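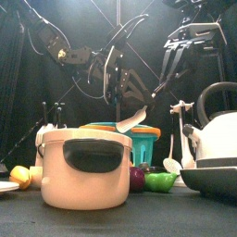

About Erkness

Home / About us / What we do

Erkness tests household and workshop machines for the people who might buy them. Care homes, hotel groups, small factories and appliance makers come to us with one question: can a machine do this chore yet? We try the chore, write down what happened, and send a report in plain English. We don't build robots and we don't sell them.

How we started

Khadija Shawky ran kitchens and laundries for a chain of residential homes before she started Erkness. Every year she was shown videos of robots folding towels and loading dishwashers, and every year she asked to see the same job done with her own towels and her own dishes. The answers were polite and vague. She rented a unit at the back of the Belkadi building and began doing the tests herself, first with one borrowed bench and then with equipment of our own.

Regula Zürcher joined in the second year. She had spent her working life on packing lines and knew what a stoppage costs. She runs the shop-floor side of the company and wrote most of the rules we still test by.

We are now a team of nine.

What we test

Our kitchen work is mostly putting away and getting out. Two arms work over a black table set with ordinary things: a cooking pot, a kettle, a plate, a lemon, a green pepper, a rack and a holder for utensils, a teal basket. A typical job is to move a spatula or a slotted spoon from one spot to another without disturbing what is next to it. A person does this while talking on the phone. For a machine it is still a fair day's work to get right.

The shop-floor bench is in the next room. There we do part sorting, bagging, putting lids on tubs, and feeding small pieces into a fixture. Most of these jobs come from customers of Toveck, the packing firm down the road, who let us copy their stations.

Laundry is the third area and the slowest. We have a long-running test called Skerkance, which is one basket of mixed clothes, the same clothes every time, to be sorted and folded. It began in September a few years back and no machine has finished the whole basket without help.

Where things stand

People ask us for a yes or a no, and we can usually give one if the chore is narrow enough.

Picking up a rigid object from a known place: yes. Most of the arms we see can do it all shift.

Picking up a rigid object from a crowded table: often. Thin handles and flat blades are harder than they look, and shiny pots and kettles confuse some camera systems. Results change a good deal when we move the lights.

Passing a tool from one gripper to another: sometimes. The arms have to agree on where the tool is, and a small error at the handle becomes a large one at the tip.

Soft fruit and vegetables: it depends on the gripper and how ripe they are.

Clothes, bedding, bags, anything that changes shape when you lift it: not at a speed a business would pay for.

Cleaning up after a spill: no. We stopped offering this test until somebody sends us a machine worth trying it on.

Shop-floor work is further along than housework. A factory can put the bin in the same place every morning. A kitchen can't, or at any rate the people in it won't.

How we test

Each chore is tried with the machine as supplied. The maker may send an engineer for setup, but once the test begins the engineer stays behind the line. If a person has to step in, we record it and say at which point. We move objects between tries, within limits agreed beforehand, and we don't throw out the bad tries.

A standard report takes roughly three weeks and covers up to four chores. It gives the time taken, the number of times a person stepped in, anything dropped or damaged, and our opinion on whether the job is ready to hand over. The opinion is on its own page — some customers read only that one, and we have stopped minding.

Makers pay the same rate as buyers and get the same report. They can add a reply at the back but can't change ours.

Visiting us

The test rooms are open to customers by appointment from 8 in the morning. Please wear closed shoes and leave bags at the front desk. If you would like us to try a chore from your own site, bring the real objects, including the worn and dented ones.

For prices and a sample report, use the contact form or ask for Regula at the Belkadi front desk.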